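I'm done with open shelves, and I'm done with houses where you can't sit down without asking first. My friend Katia Grasso spent 16 months getting her living room right, and I spent my first visit there perched like a bird. Rooms are for slumping in! Give me a place to read badly and nap by 4 – and if the cushions dip a little, good, people live there.
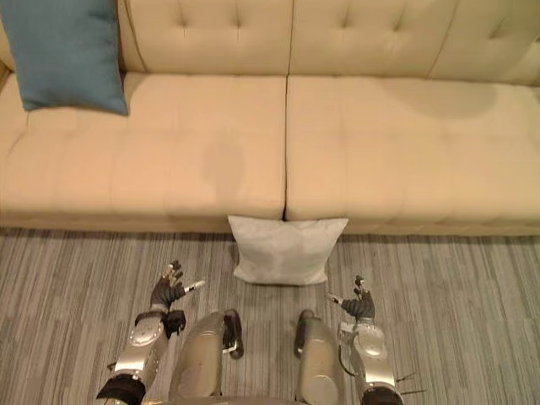 Pale, tufted and wide enough for a proper nap.

So buy the comfy one and let your guests put their feet up.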